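Last touched 9/5/25. If you are reading a copy without that date on top, get a newer one.

# Drindby kitchen cost sheets

A set of price records for kitchen refits in four places: Skullden, Dewan, Uvside and Drindby itself. It holds 197 rows, one per finished job. Please read the part on problems before you average anything.

## What's in it

- `jobs.csv` - one row per job, with town, floor area, quoted price and final price
- `extras.csv` - charges added after the quote was signed
- `notes.txt` - whatever the homeowner wrote in the comment box, with spelling left alone

Prices are in whole dollars, tax included. Floor area is in square feet and came from the homeowner, so treat it as a guess with a number attached.

## Where it came from

We mailed 400 forms and got 197 back that could be used. People who feel cheated are quick to fill in forms, and so are people who want to show off a bargain. I doubt the quiet middle is well covered, and I wouldn't trust any claim that it is.

## Known problems

1. "Final price" means different things to different people. Appliances are in for Skullden and Dewan. For Uvside they mostly aren't, and the column doesn't say which.
2. Quotes for custom cabinets are mixed in with quotes for stock ones. The `custom` flag was filled in by hand, and I disagree with a fair number of the calls.
3. There are 2 jobs in Dewan with a final price below the quote. I left them in. I also don't believe them.
4. "Solid wood" in the materials column is the seller's wording. No one checked.

## Using the counter and hardware columns

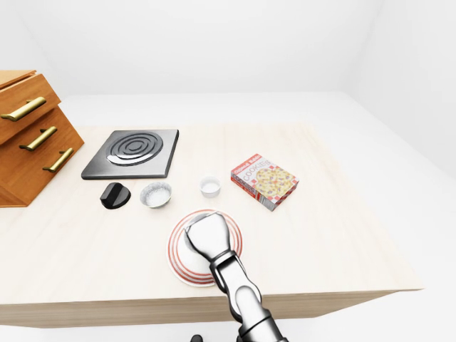 Counter prices are per job, not per foot, so you have to divide by length, and length is blank for most of Uvside. Don't fill the gaps from floor area. I tried it and got counters longer than the house.

Hardware is worse. Some fitters list handles and hinges apart, some fold them into the drawers, and 3 rows have a hardware cost higher than the cabinets. Those are probably swapped columns - I haven't fixed them, as the paper forms say the same thing.

## Not good for

Telling anyone what a kitchen "should" cost. A builder's website has already used version 1 that way, with the Uvside rows left out.

## License

Free to reuse with the problems list attached. Send fixes as a patch to `jobs.csv` and include the row number.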